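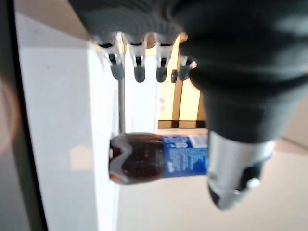 Four fingers, one thumb and a wrist camera

The Lindus shared workshop occupies the back half of a former printing plant on Humphreys Street. Members pay by the month for bench space, and most of them build furniture or repair bicycles. Sihan Jia has the bench nearest the loading door, where she has been building a robotic hand and the arm that carries it since last October.

The hand has four fingers and an opposed thumb. Each digit is driven by a cable that runs back through the palm to a spool and a small geared motor. Jia chose cables over motors in the joints because she wanted the weight kept close to the wrist. The price of that choice is stretch. A new cable lengthens over its first 500 cycles and then settles, and until it settles the finger position reported by the motor does not match the position of the fingertip.

"I run every cable on a test stand overnight before it goes in," she says. "I skipped that on the first set and spent two weeks correcting software that had nothing wrong with it."

The joints are metal and the fingertips are rubber. The tips went through 13 versions. Early ones were cast too hard and slid on smooth plastic. A softer mix held well but tore at the base, where the rubber meets the metal. The current tip is a compromise, with a firm core under a softer skin, and Jia replaces a set when the surface begins to polish.

Soda bottles make up much of the test program. A full, sealed bottle is stiff and heavy and rolls easily when laid on its side. A half-empty one gives under pressure, and the liquid moves after the hand has stopped. The grip that works on the first will dent the second. Jia's controller closes the digits in two stages: a fast approach at low current, then a slow squeeze that ends when the motor current levels off. On a sideways bottle the thumb takes one end while the fingers come down over the body.

The thumb has taken more bench time than the other digits combined. In the first design it swung on a single axis and met the fingers at a fixed angle, adequate for a cylinder held upright and poor for anything lying down. The second axis was added at the base over the winter. It required a new palm casting, a longer cable path and a guide made from a brass bushing, turned on the workshop lathe.

A small camera rides at the wrist and looks out past the fingers. The view is crowded. The hand blocks a good part of it, and whatever stands behind the bench gets in as well — walls, door frames, now and then a person. Jia considered a plain backdrop and decided against it. A grasp detector trained in front of a clean sheet, she reasoned, would need the clean sheet from then on.

Reflections are the harder problem. Bright metal near the lens picks up the room lights and moves the exposure around. Her fix is a fixed exposure setting, stored per location and checked at startup. Matte paint on the joints was tried and wore off at the hinges.

The arm is a secondhand Brellberg unit with a replaced controller. Power comes from a Cukholm bench supply that was in the workshop when Jia joined. Total outlay on parts for the thumb rebuild came to 130 dollars, most of it for bearings.

Slip detection is next. At present the controller knows that a digit has stopped, but it cannot tell whether the object is moving under it. Jia has a thin pressure sensor cut to the shape of the fingertip and has not yet found a way to route its wires past the last joint without pinching them. She has two routes drawn up, one along the outside of the finger and one through the hinge pin, and will build the outside route first.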